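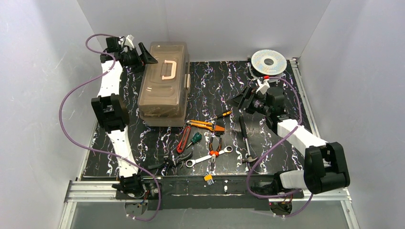 Tahmineh Ghasemi 读完本节初稿后回信说，她不明白我们为什么要花这么多篇幅怀疑一套还能用的东西：工坊里的人自己买零件、自己拧螺丝，装出来的双臂台架能动，能抓住螺丝刀，晚上还有人愿意留下来调，这在她看来已经达到了“自建”二字的全部要求。她还提到，拿实验室的尺子去量工坊的产物，量出来的多半是尺子的脾气。

这条意见我们保留在正文里，没有移到脚注。它有一部分我们同意。本节讨论的 Setura 台架从未以产品的名义出现，搭建者也没有向任何人收过钱。可是 Setura 的说明文档里写着“可在任何共享工坊复现”，写着“可用于日常工具整理”，这两句话已经被别的工坊当作采购依据。一旦有人照着它花钱、占地方、排值班，它就得接受和其他技术主张一样的追问。以下的怀疑都针对这两句话，与搭建者的热情无关。

### 4.1 台架与场地

Setura 搭在 Hung 工坊靠里的一间，机械结构参照 Ronus 的公开图纸，控制端用的是 Berby。两条机械臂装在台面近侧，一左一右，夹爪伸向台面中部和远端（图 2）。台面周围是浅灰色挡板，外框为银色铝型材，台面则是光亮的黑色大理石纹。Ronus 的图纸对台面只有一句“平整即可”，我们后来的大部分疑问都可以追溯到这四个字。

铝型材这一部分我们没有太多可挑剔的。开槽型材便宜，改孔位不必重新下料，工坊里会用角磨机的人都能处理。左右底座的间距在说明文档里给的是一个固定值，实测与文档不符，搭建者解释为“后来挪过一次”。挪动的时间没有记录，挪动之后有没有重新标定，也没有记录。我们在 12 月第一次到访时问过，得到的答复是应该标过。“应该”在工坊的口头交流里够用，写进论文就不够。

线缆的情况更值得多说几句。两条紫色线缆各随一条机械臂走：左侧那条在左夹爪上方绕过，在左挡板前甩出一个很大的弧，再跨过左臂下段连杆向近侧垂下；右侧那条从红色接头附近出来，越过前臂连杆，贴着台面从锤头近旁经过，又绕到右底座下方。Ronus 的图纸里没有线缆，一根也没画。于是线怎么走全凭装机人的手感，松一点怕挂住工具，紧一点怕扯接头。Hung 工坊选择了松。我们不认为这个选择有错，但它使得“复现”一词变得含糊：另一个工坊照图装出来的机器，关节和连杆可以一样，线缆却必然是另一副样子，而线缆经过的地方恰恰是夹爪要去的地方。

### 4.2 任务物品的选择

说明文档把任务称为“工具整理”，并未列出工具清单。Hung 工坊使用的是自家工作台上的手工具：锤子、长短不同的螺丝刀、橙色与红色的美工刀、钳子、双环头的棘轮扳手，集中散放在台面中间偏近侧的位置；带提手的半透明灰褐色工具箱放在左半边，长边由近及远。远端右角另有一个圆盘状的卷轴。

这样的布置比常见的演示用积木诚实得多，我们愿意先承认这一点。钳子压在扳手上，一把美工刀的右端挨着另一件橙黑色的工具，取物顺序会影响结果，工坊里真实的桌面就是如此。问题在于，布置的难度没有被描述过。图 2 中有一件黑色的多臂夹具或钳类工具，与台面的深色纹路有一部分混在一起，人看着都要多停一下。若某次试验恰好以它为目标，失败该归给夹爪、归给识别，还是归给台面的花色？Berby 的日志只写“未抓取”。

工具箱也有类似的麻烦。图 2 里箱盖是合上的。一套以“整理”为名的系统，至少要说清楚箱子由谁打开。文档里没有说。我们翻看了保存下来的全部运行日志，没有找到任何一条对应开箱动作的记录，奶油色的搭扣在日志里连名字都没有。询问之后，搭建者承认试验时箱子由人打开，并认为这属于“准备工作”，不该计入任务。照这个思路，把工具摆正也可以算准备工作，把线拨开也可以算。准备工作的边界不划出来，自动化的比例就可以随意调高。

另有一处细节，读图时容易过度解释。左夹爪的指尖在画面上与工具箱左上侧重叠。单凭这一角度，无法判断指尖是碰到了箱体，还是悬在它上方。初稿中我们曾把它写成“夹爪抵住工具箱”，后来删去。说明文档的同类配图也常被读者拿来证明“它在开箱”“它在搬箱”，我们认为这些读法都缺乏依据，静态图承担不了这样的论证。

### 4.3 成功率的来历

Setura 文档首页给出的抓取成绩是 60 次中成功 48 次。数字本身没有造假的迹象，日志条目与之吻合。我们的疑问在于“次”和“成功”各指什么。

先说“次”。日志中一次抓取从操作者按下开始键算起，到夹爪松开为止。操作者可以在中途暂停，把工具拨到好抓的位置，再继续，系统仍记为同一次。暂停键按过多少回，Berby 不记。我们建议打开这一项记录，搭建者的回答是打开之后界面会卡。我们没有能力验证这个说法，只能照录。

再说“成功”。判定由当值的人目视作出，标准是“工具离开台面”。离开台面之后有没有落进箱里，不在判定之内。一把螺丝刀被夹起又掉回原处，按这个标准可以算成功，而任何一个真正想收拾桌子的人都不会这样算。搭建者对此并不回避，他们说首页的数字本来就是给自己看的。那么把它从首页拿下来，或者在旁边补一行判定标准，都是几分钟的事。到本节定稿时，两样都没有做。

文档还提到一项 100 次的空载往返测试，称夹爪“每次都回到原位”。原位用铅笔在台面上画了一个叉来标记。在光亮的黑色台面上，铅笔叉很难看清，我们在场时也找不到它。空载往返说明电机和减速部分没有明显的毛病，这一点可以接受；拿它来支持“定位可靠”则勉强，空夹爪与夹着锤子的夹爪，关节受力完全是两回事。锤子是桌上较重的一件，日志里以锤子为目标的条目偏偏很少，选择目标的规则也没有写下来。

### 4.4 工时这笔账

文档称，一个熟练成员 48 小时即可完成搭建。我们向参与装机的几位成员分别问过，每个人都觉得这个数字大体公道，但他们说的并不是同一段时间。有人算到机械臂第一次上电，有人算到第一次夹起东西，还有人把等零件的日子排除在外，却把返工拆线算了进去。数字在这里充当了一种默契，外人读到的则是承诺。

更容易漏掉的是搭完以后的时间。夹爪外露的连杆要清理，接头要查，台面上的东西要有人收。两条臂占掉的近侧，原本是人站着干活的位置；工具箱占着左半边，双手能用的地方就更局促。共享工坊的面积按桌子排，一张桌子给了 Setura，就少一张给木工或修车的人。我们没有看到任何文件讨论过这种交换是否值得。问起来，几位平时不碰这台机器的成员语气都很客气，客气得让我们不太敢引用。

安全方面同样写得很薄。美工刀混在被抓取的物品里，刀片在夹持过程中会不会被推出，文档没有评估。急停装置只在采购表里出现过一次，装在哪里、试没试过，采购表当然不会写。搭建者说机械臂力气小，伤不到人。这话对机械臂也许成立，对它夹着的刀未必。

### 4.5 对反对意见的回应

回到 Ghasemi 的来信。她的主要论点是，自建项目的价值在过程，成绩只是附带的。我们不反对。假如 Setura 的文档写的是“我们在这里学会了走线、攻丝和调参数”，本节便没有写的必要。它写的是复现与日用，读它的人也按这两个词行事。至少有一家工坊已经照采购表下单，来信问我们台面该买哪一种；我们只能回答，图纸上没写，Hung 工坊用的那种又黑又亮，未必适合你们。

她的另一个论点更难回答：若要求每个工坊都像论文那样记录，工坊就会干脆不记录。这种可能确实存在。我们在 4.3 节提出的几项修改都很小，暂停次数、判定标准、目标工具的名称，写在一张贴在挡板上的纸上就行。即便如此，第二次到访时那张纸也只填到了一半，后面几栏换成了一幅夹爪的速写，画得不错。

我们也得承认自己的材料有限。两次到访都由搭建者安排，看到的是他们愿意运行的任务。我们没有独立操作过 Berby，日志是对方导出的。夹爪打滑究竟与指面形状有关，还是与工具手柄的材质有关，现有材料分不开。换一块浅色哑光台面之后识别失败会不会减少，我们有猜测，没有数据。搭建者答应换台面再跑一轮，条件是我们出台面的钱。这笔钱正在申请，结果出来之前，文档首页那 48 次成功应当读作“有人在旁边照看时的 48 次”。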